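A Block, a Rod and a Hole: The Joint at the Center of the Flarkirero Set

The oldest drawing in the Flolleneo archive shows a triangle with a small circle near its base. It carries no title and no measurements. Rutilio Cuevas, who oversees the firm's collection of building toys in Montes, keeps it in a flat drawer with the price lists and the early packing slips, and he brings it out when visitors ask how the Flarkirero set began.

The set has changed a good deal between that drawing and the edition released in October. The colors were revised twice. The box became shallower, and the printed guide was reduced to a single folded sheet. The joint has stayed as it was drawn. A rod goes into a round hole in a block, and friction holds it there. The present edition contains 90 pieces, and every structure in the guide depends on that one connection.

"We receive letters proposing clips, magnets and threaded ends," Mr. Cuevas said. "They are thoughtful letters, and we answer all of them. A threaded end would hold better. It would also take a child four times as long to build a fence."

The triangular prism is the piece that gives beginners the most trouble. A cube rests squarely on the table and can be steadied with a fingertip while the rod is brought to it. The prism has sloping sides, and pressure applied too high on the slope will tip it or send it sliding. The guide recommends holding it low and from both sides, with the pierced face toward the builder, and bringing the rod in level with the tabletop.

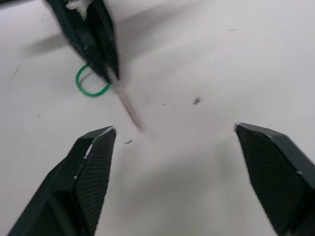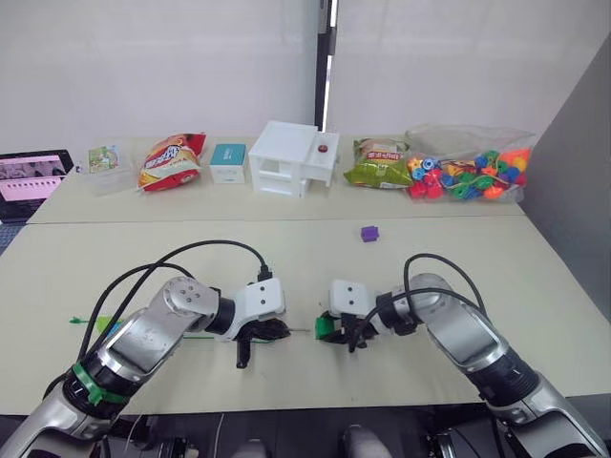
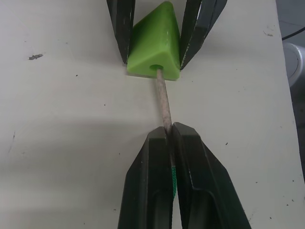

Fit is settled at the Roner workshop, where Xóchitl Meléndez has supervised finishing for the past six years. Rods are tested by hand in a reference block. A rod that drops out under its own weight is rejected, and so is one that needs a twist to go in. In the most recent production run, 487 rods were set aside on these grounds. Most were too thick by an amount that could be felt more easily than seen, and 200 of them were sanded and returned to stock.

Humidity remains the workshop's chief concern. Wooden rods swell in damp weather, and a joint that was comfortable in the finishing room may be stiff by the time the box is opened in a coastal town. Ms. Meléndez advises owners to store rods and blocks in the same container, with the lid slightly open for a day if the pieces have been kept in a garage or basement. Wax and soap should not be used. Both leave a film inside the hole, and the rod will then work loose in anything taller than a small tower.

Replacement rods are sold in bundles from the Montes counter and by mail. Single blocks may also be ordered by shape and color, although the purple cube is presently out of stock and will not return before the spring catalog.

The archive is open to teachers and researchers by appointment. The triangle drawing may be viewed on request but may not be photocopied, as the paper has become brittle along the fold.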